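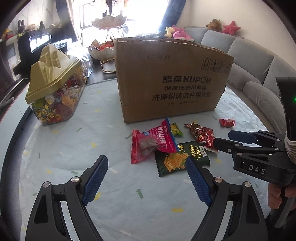

4. Setting up the table and recording the first takes

This section is for customers who have received the Skudetier Home Recording Kit and have finished the charging and pairing in section 3. It concerns the work on a table with two hand-held grippers. For work on the floor or inside a cupboard please go to section 6.

You will need two persons for the first session. Each person holds one gripper. After some practice one person can hold both, but we advise not to start in this way.

4.1 Prepare the table

1. Choose a table which you can reach from at least two sides. A round table is suitable.

2. A tablecloth may stay on the table if it is normally there. Pull it flat with the hand. Small wrinkles are allowed, but a large fold can catch the tip of the jaw.

3. Place one large object which will not be moved during the whole session, for example a cardboard box. Put it in the middle or a little behind. The software uses it to compare one take with another.

4. Put the small objects in front of the large one. Wrapped sweets and flat snack packets are good for beginners. Mix the shapes: some flat, some with twisted ends.

5. Leave free cloth between some of the objects, so that the open jaws can come down without touching two of them at once.

Note: The rest of the room can stay as it is. Sofa, toys, curtains and piano do not disturb the recording, and customers who tidy everything away are only making work for themselves.

Caution: Do not use open food, glass or anything with a sharp edge. The pads are difficult to clean when sugar has entered the texture.

4.2 Check the light

1. Stand where you will stand during the take and look at the preview on the telephone.

2. If there is a window behind the table, look if the printing on the packets can still be read in the preview. When it can not be read, close the curtain by half, or change to the other side of the table.

3. Wait 10 seconds after each change of light. The exposure needs this time to settle.

4.3 Check the jaws

1. Open the jaws completely. Both blue pads must be visible in the preview, one on the left and one on the right.

2. Look at the silver pins on each side. If a pin stands out from the black part, stop and write to the service desk in London. Do not press it back yourself.

3. Close the jaws slowly until the pads meet, then open again. Repeat this eight times. The movement should feel the same each time.

Caution: Keep the fingers of the other hand away from the linkage – it closes with more force than one expects.

4.4 Record a take

1. Both persons say aloud which object they will take. This prevents the grippers from meeting above the same packet.

2. Start the recording and hold still with open jaws until the short tone.

3. Bring the jaws down over the object. For a flat packet, approach at an edge and let one pad come next to it before you close. For a twisted sweet, take the thick middle and leave the ends free.

4. The second gripper waits at the side of the table. It may be seen in the preview of the first one, and this is correct.
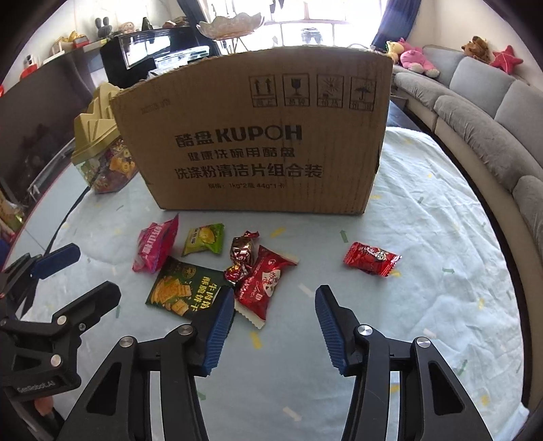

5. Lift, carry the object to its new place, open the jaws and go back to the waiting position.

6. Stop the recording. Give the take a name of one or two words, such as "green packet".

7. Change the places of the objects before the next take. The large box stays.

Twelve takes are enough for a first session. Our test household in Cedivthorpe made many more on their first Monday and had tired wrists afterwards, and the last takes had to be deleted.

4.5 Sending the takes

Connect the kit to the home network and choose Send in the Landry app. Takes which contain a face are held back and shown to you first. The shared Landry table library contained 2,712 takes when this guide was printed. Your own takes are added only if you have ticked the box on the last page of the contract.

If the sending stops in the middle, leave the app open and press Resume. Do not record again, the takes are kept in the memory of the gripper until the app shows a green tick for each one.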